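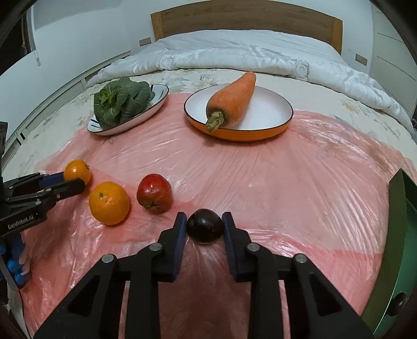
*Dark plum, small mandarin, pink plastic sheet.*

**To:** cludlow-fruit list
**Subject:** Re: Late plums going mealy in storage

Replying inline, with the quoted parts trimmed.

> I picked the Brondach at what I thought was the right stage and put the whole crop in the spare refrigerator the same evening. It holds at 40 according to the dial. After two weeks the outside looked perfect and the flesh was dry and brown near the stone. Was the fruit picked too early, or is the refrigerator too cold?

Probably neither. It may be a little too warm. What you describe is internal breakdown, sometimes called chilling injury, and the name misleads people into raising the temperature. In plums and peaches the damage develops fastest in a band from the upper thirties to the middle forties Fahrenheit. Fruit held just above freezing lasts longer than fruit held at 40.

The dial is also not a measurement. Put a probe in a jar of water on the middle shelf, leave it overnight, and read it before the door is opened in the morning. I use a Krishnan two-channel logger, with one probe in the jar and the other pushed into a sacrificial plum. A plain glass thermometer in the jar will do. In my refrigerator the bottom shelf ran four degrees colder than the top, and the door shelves were no use for fruit at all.

> I went by color. They had all turned fully dark.

Color is a poor guide on the dark-skinned types. Brondach colors up well before it is mature, and on the sunny side of the tree it does so even earlier. Once the skin is nearly black there is no further change to go by. The better checks:

- Firmness at the shoulder and at the tip. The tip gives first.
- Soluble solids, if you have a refractometer. I want 14 Brix as a minimum for storage and do not bother storing anything below that.
- Ground color at the stem end, where a leaf has shaded the skin. It goes from green to yellow. On Brondach this is hard to see, on Sidach it is easy.

Sample from all sides of the tree. Last season I tested 20 fruit from one Sidach, and the spread between the north side and the top was larger than the difference I usually see between two pickings a week apart.

> Should they be wiped before they go in? Some people here say to wash everything.

No. Leave the bloom alone and do not wash until you are ready to eat them. Washing puts water in the stem cavity, and brown rot starts there. If fruit is dusty, use a dry soft brush, and keep that fruit for eating first.

Sort before you chill. Anything with a split, a puncture or a missing stem goes in a separate box for the kitchen. I handled over 300 plums from the two trees last year, and nearly all the rot I found later was in fruit that I had looked at and let through.

> I kept them in the same drawer as some mandarins and a few apples. Does that matter?

The apples matter. They give off a good deal of ethylene, which softens plums even in the cold. The mandarins give off very little when sound, but a moldy one will produce enough to affect its neighbors, and citrus generally wants a warmer shelf than plums do. Separate all three if you have the space. If you only have space to move one, move the apples.

> Any point in plastic bags?

Yes, with some care. A plum loses water slowly and shrivels at the stem end first. A perforated bag or a loosely folded liner deals with that. A sealed bag filled with warm fruit will be wet inside by morning. The order I use is:

1. Pick early, before the fruit heats up.
2. Cool in a single layer, uncovered, overnight.
3. Bag the next day, loosely, two layers deep at most.
4. Take two fruit out each week, leave them on the counter for two days, then cut them.

Step 4 is the one that would have caught your problem. Breakdown often does not show while the fruit is cold. It appears when the fruit is brought up to room temperature to ripen, so a plum cut straight from the refrigerator can look fine and tell you nothing.

On the variety question further down in your message: I would not plan on keeping Brondach past three weeks under any conditions – it is a fresh-eating and drying plum. Sidach has gone to five weeks for me, with some loss of acidity. If most of your crop is Brondach, dry half of it. Halved, stone out, cut side up, 135 on the dehydrator until leathery.

If you do get a probe in there, please post the overnight readings with the shelf position. The Cludlow storage notes on the list page still give a single temperature for all stone fruit, and I would like to replace that line before November.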